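Domestic Textile Care, Handout 4
Colour loss and dye transfer in household washing

These notes follow on from the session on fibre types. Read them with the table of detergents from Handout 3.

1. Why dyes move

A dyed fabric carries two kinds of colour. The first is fixed to the fibre, either by a chemical bond (reactive dyes on cotton) or by being held inside it (disperse dyes on polyester). The second is unfixed dye left on the surface when the finishing works did not rinse for long enough. Unfixed dye goes into the wash water first. Most of the bleeding seen in the first few washes comes from it.

Direct dyes on cotton behave differently. They are held only by weak forces and go on releasing small amounts of colour for the life of the article. Deep reds, navy and black are the usual offenders, as a deep shade needs more dye per gram of fibre.

2. Factors under the user's control

Temperature. Release rises with temperature. For unknown reds and blacks, 40 degrees is the upper limit used in this course, and 30 is preferred.

Time in contact. Wet items left in a heap transfer more colour than the same items in moving water. Empty the drum promptly. A damp red article should not rest on pale upholstery or pale bedding.

Load. An overfilled drum has too little water to dilute loose dye.

Detergent. Powders for whites commonly contain an oxygen bleach. Colour detergents leave it out and often include a transfer inhibitor (usually PVP or a related polymer), which holds loose dye in solution. Inhibitors work well on direct dyes and less well on some reactive ones.

Salt and vinegar. Neither fixes a modern dye at home. Salt drives direct dye towards the fibre in a dye bath, where the amounts are far higher than anyone adds to a wash.

3. Rub test

Damp a white cotton cloth and press out the excess. Rub a hidden part of the article ten times with light pressure. Let the cloth dry and compare it with an unused piece under daylight. Any visible stain means the article is washed alone. Test each colour of a printed or bordered article separately – the white part of a two-colour towel is where transfer shows first.

The practical sheet uses the Latia sample set, 14 swatches in all. Record the spin speed as well: use 700 rpm throughout.

4. Sorting

Sort by depth of shade before fibre. Reds go with reds until they pass the rub test twice.

Red and white textiles in a basket
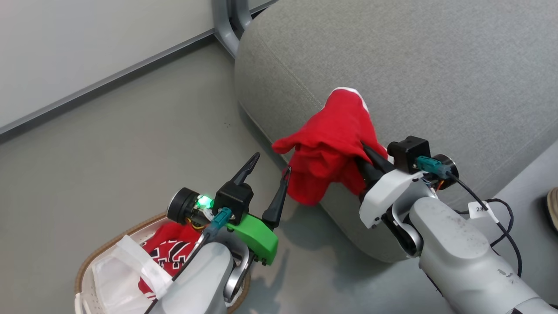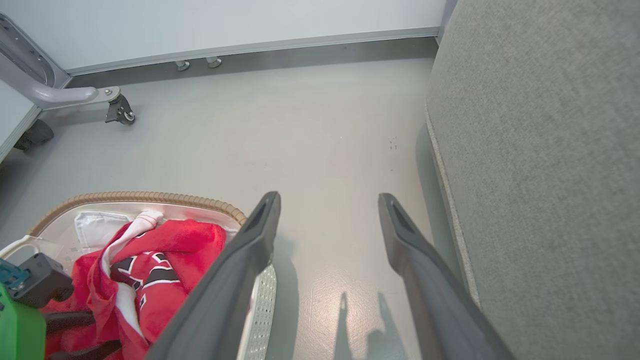
Diarmuid Buckley asked whether the rub test can be skipped for articles that have been washed many times. His view was that loose dye must be gone by then, and for reactive dyes he would accept one clean wash as enough. He would keep the test for anything with no care label, and wanted the second pass in section 4 dropped for polyester.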